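Ribbon grasps, part two: segmenting on a printed background

Continuing from the August post, where I compared grasp proposals on plain surfaces. The plain-surface numbers were good enough that Prys Yorath asked the obvious question, which was how much of the result came from the background. I have now run the same pipeline over a patterned cloth and the answer is a fair amount of it.

The task is unchanged. One arm holds a red ribbon strap in a two-point pinch, and the estimator has to recover the centerline of the strap from the pinch down to wherever it ends.
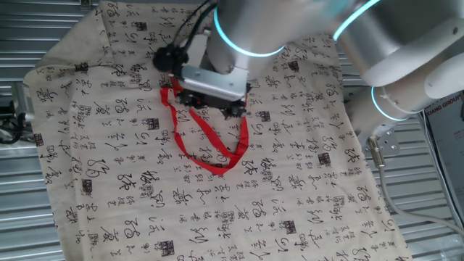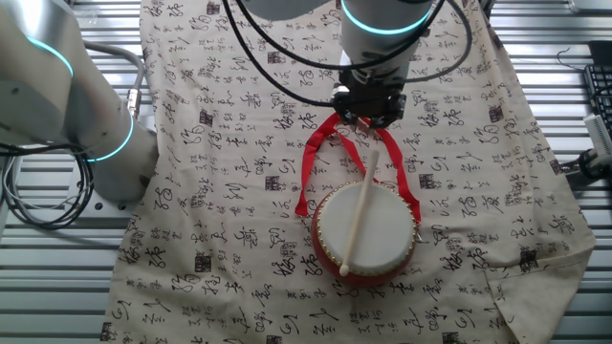
Red strap held in the gripper over the calligraphy cloth. The second view has the small drum on the strap.

The estimator has three stages. A color and edge model labels strap pixels. A thinning step reduces the labels to a skeleton graph. A tracer then walks the graph from the pinch point and picks the path with the lowest bending cost. The first and third stages are the same code as in August. The thinning step was rewritten by Glenys Llewellyn in a small library we call Clerari, mostly to get rid of the short spurs that the old version left wherever the ribbon twisted.

I expected the black characters to be harmless, as they are nowhere near red. The color term does ignore them. The edge term does not. A thick brush stroke has two parallel edges at a spacing close to the width of the strap, and the edge term was tuned to reward exactly that. With the August weights, the mask grew branches along the larger characters wherever the strap passed over one. The tracer then had a choice of paths, and a smooth looping stroke often has a lower bending cost than a real ribbon with a twist in it.

The seal marks were a second problem. They are small, square and dark, with enough red in some of them to pass the color threshold under our lights. An isolated seal does no damage, because the tracer never reaches it. A seal touching the strap adds a blob, the thinning step turns the blob into a junction, and the tracer may leave the strap there.

Results, all on the cloth, 593 trials. A trial counts as correct if the traced centerline stays on the strap for its full visible length, checked by hand against the image.

August weights, old thinning: 200 correct.
Retuned weights, Clerari thinning: 483 correct.

Both lines use the same images, so the difference is in the software only. I have not yet run the mixed cases (old weights with new thinning, and the reverse), so I can't say how the gain divides between the two changes. My guess is that most of it is the weights. Glenys disagrees.

The retuning itself was simple. I multiplied the edge term by the color term where they had previously been added, so an edge pair with no red between it now scores zero. The cost is that the mask gets thinner where the strap is in glare, and it sometimes breaks. The tracer is allowed to jump a gap of up to 2 strap widths if the directions on both sides agree. I tried larger gaps and it started jumping across the open part of the loop.

Remaining failures, in order of how often I saw them:

Twists. Where the strap turns edge-on it becomes a thin line, the mask breaks, and the directions on the two sides of the break do not agree. The gap rule then refuses a jump it should accept.

Contact with the drum. The body is red lacquer, and with the strap lying against it the color term has nothing to separate. The trace tends to run on around the rim. I added a curvature limit, which fixes the clean cases and does nothing for the ones where the strap meets the drum at a shallow angle.

Cloth folds. A fold puts a shadow line through the print and occasionally through the strap. I had expected this to be the largest group, and it was the smallest.

One note on the pinch point. The tracer starts from the gripper pose projected into the image, so any error in the camera calibration moves the start. On a plain surface it snaps to the nearest labeled pixel and recovers. On the print, with the August weights, the nearest labeled pixel could belong to a character. I now search only within a narrow cone below the fingertips. This was in place for the second line of results and I should have listed it as a change in its own right, so count it as a third thing to separate out.

I also tried the off-the-shelf route. The Wadent segmenter gave cleaner masks on the hanging section and lost the part of the strap lying on the cloth, which is the part I need. I may come back to it with some training data of our own.

Next is the mixed runs, then two-strap tracing, where the tracer has to decide which length of ribbon it is on after they cross. Prys has a version of the bending cost with a twist term in it, on the Vaughan branch of the Grokdale repository - it does not build at the moment. Once it does I'll run it on the same 593 images and add a line to the results.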